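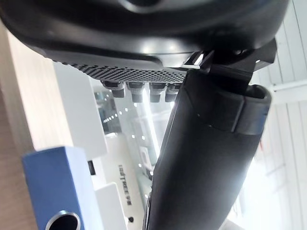 Siamak Bagheri wrote to us after the first release to say that a wrist camera kit is only as good as the notes that come with its recordings, and that ours read as though they'd been typed on the bus. Fair enough! Some of them were. We've sat down since and written the whole thing out again, with a good deal more about the kit itself and what we think of it, so please put the kettle on and have a read before you download anything.

GRERER WRIST KIT -- MESDALE TRIAL RECORDINGS
Read me first
Last revised Saturday, October 12, 2019

What you're getting

The Grerer wrist kit is a small camera, a bracket and a recording box that you add to an arm you already own. Lindosetti sells it, and we at Mesdale bought one with our own money to see whether it would suit the kind of everyday indoor jobs we care about: reaching behind things, going in low, coming up close to a fitting without bumping it. Everything we recorded while making up our minds is in this folder, good and bad together, along with our opinions of the kit, which you're welcome to ignore.

There are 685 clips in nine folders. The longest runs up to 365 seconds and plenty are much shorter than that. Each clip has a matching text file with the same name, and in it you'll find the start time, the gripper opening over time, and a line or two in plain words from whoever was at the controls. We've left those lines as they were typed, spelling and all, so you'll meet "colour" and "color" in the same folder depending on who was on.

How the folders are laid out

raw -- video straight off the recording box, nothing trimmed
trimmed -- the same clips with the waiting at either end taken out
notes -- the text files
calib -- the calibration sheets, one set for each time the camera came off and went back on
extras -- bits and pieces that didn't belong anywhere else, including a few false starts we were fond of

The other four are copies of trimmed sorted by lighting, and you can skip them if you're short of space.

Fitting the kit

It took us an afternoon. The bracket is well made and the screws are a sensible size, but the printed guide assumes you're working at a tidy bench with the arm lying down, and ours was already standing in a furnished room. We ended up using a Tierney cable sleeve in place of the one in the box, as the supplied one was stiff and tugged at the camera whenever the wrist turned over. If you order the kit, I'd buy a softer sleeve at the same time and save yourself the second parcel.

Calibration is the part I liked best. You hold up the card, wait for the tone, turn the wrist, and do that five times. It's slow, and you do feel a bit silly standing there with a card, but the results stayed put from one session to the next unless we took the camera off.

What the camera is like to live with

Close work is where it earns its keep. Moulded plastic, bolt heads, the grain on pale furniture -- it picks all of that up nicely at short range, and it copes with dark parts against a dark background better than I'd expected for the price. Getting in low is good too. With the fingertip just over the carpet and the seat of an office chair overhead, you can still read the shape of the tabs under the rim.

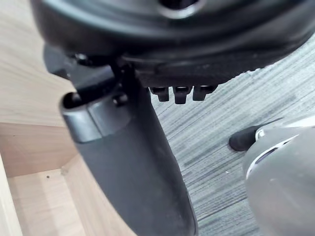
Bright rooms are harder work. Glass gives you back the room as well as whatever is behind it, rows of small lights turn into dots you can't always place, and pale ceilings wash out when the wrist tips up. The exposure setting has an "auto" and a "hold". We used auto for the early clips and hold for the later ones, and the notes file says which. Please check it before you compare two clips, as the difference in brightness can be quite large.

Things to be careful of

The part names in the notes are the operator's best guess at the time. If somebody has written "clip" and you think it's a bracket, you may well be right, and we'd be glad of a correction. Lettering often comes out sideways or half hidden, so don't treat any reading of a label as settled.

The gripper shows in a great many of the clips. We haven't masked it out, and the trimmed set keeps it as well.

Would we buy it again?

Yes, I think so, with the softer sleeve. Lindosetti answered our emails kindly and sent a spare lens cover without any fuss. I do wish the recording box had a proper power switch, and that its fan were quieter, but neither of those has stopped us using it.

Corrections and questions

Send them to the Mesdale address in the contact file, with the clip name in the subject line if you can. The next revision is planned for November and will fold in whatever has reached us by then, and Siamak has already been promised a first look at it.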